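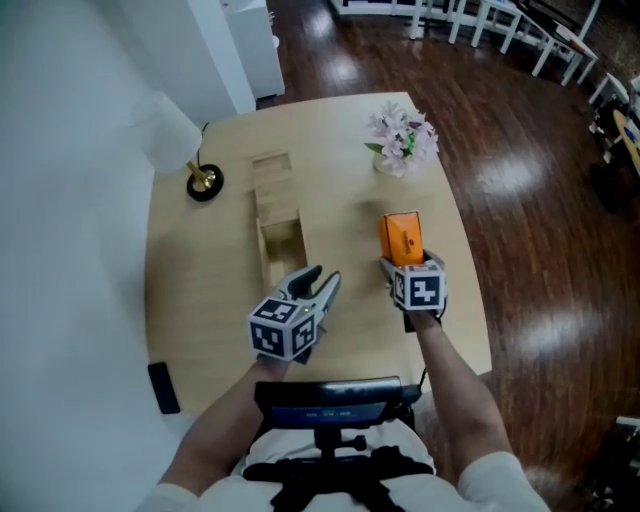 Two grippers, one orange box: a practice run at the pick-and-place task.

Skonden hand gripper kit, club edition
Reviewed after one term with a college robotics club

I'll start with the price, as the club did. A pair of Skonden grippers with the chest mount and the software licence came to 1,555 euros, and that was after the education discount. For a club that had been getting by on second-hand servo arms and goodwill, it was most of the year's money. I argued against it. Anca Marinescu, who runs our competition team, argued for it, and she had the students behind her, so we bought it.

The pitch is simple enough. You hold a gripper in each hand and do a job with them, the kit records how the gripper moved, and later you train a policy on the recordings and run it on an arm. Our students were entering the Golov student challenge, where the task is tabletop sorting: boxes into a divided wooden tray, no knocking over the ornaments. The idea was to collect the demonstrations in August, before lessons got in the way.

What you get

Two grippers, each with a pair of curved fingers and a white cube at the base covered in black-and-white square markers. A chest harness with far too many straps. A printed quick start sheet which disagrees with the online manual in at least two places, one of them being the order you switch things on. We followed the sheet and lost a morning to it. The manual is right.

The grippers themselves are decent. They close squarely and they hold a cardboard box upright without crushing it, which was more than our old claws ever managed. The curve of the fingers suits boxes and small bottles. It doesn't suit anything flat. Try picking a playing card off a table and you'll be there until supper.

The green light on the body is small. I would like it bigger, or I would like it to change colour when tracking drops, because as it stands you find out about a bad take when you play it back.

The markers

I have doubts about the cubes. They stick out, they catch on sleeves, and the students kept knocking them against each other when both hands went for the same tray. The print is holding up so far, though one corner on our left gripper has begun to scuff and Skonden sells replacements only as a full set. Turn your wrist far enough inwards and the tracking goes. You learn not to do that, and so your demonstrations come out slightly stiff, and then the robot is slightly stiff as well. I can't say how much it matters. The brochure says it doesn't matter at all, and I don't believe that.

Glossy floors and strong window light gave us trouble too. Pulling the blinds helped.

Wearing it

The harness fits adults. Our smaller students had the straps at their tightest and the mount still sagged when they leant over the table, so half of what it recorded was knees. After 40 minutes most people wanted it off. Geert Van Wijk, who coaches the team from the other college and uses the older Druka set, told me theirs is worse, so perhaps I should be grateful.

Does it do what it says?

Partly. The sales page claims a working policy from 2,000 demonstrations "in a weekend". I should like to meet the people who had that weekend. With students taking turns, and a fair number of takes thrown out for lost tracking, we were nowhere near it. We trained on what we had. The arm now picks up a standing box and gets it over the tray fairly reliably. Putting it in the correct side of the divider is another matter, and in our last test it managed 13 out of 40. Anca calls that a start. I call it a lot of cardboard on the floor.

In fairness, the recording software (it's called Aranda, and you can't use anything else) hasn't lost a single file, and the students took to it without help from me. They have also learnt more about bad data than I could have taught them with slides.

Would I buy it again?

With my own money, no. With the club's, I'd want to borrow a set for a fortnight first, and I'd want a straight answer on spare markers. If your students already know how to train a model and are only short of demonstrations, it will save them some work. If they are beginners, buy one cheap arm, drive it by hand and spend the rest on a decent computer – the boxes will fall over either way.

Three stars out of five. Anca says four.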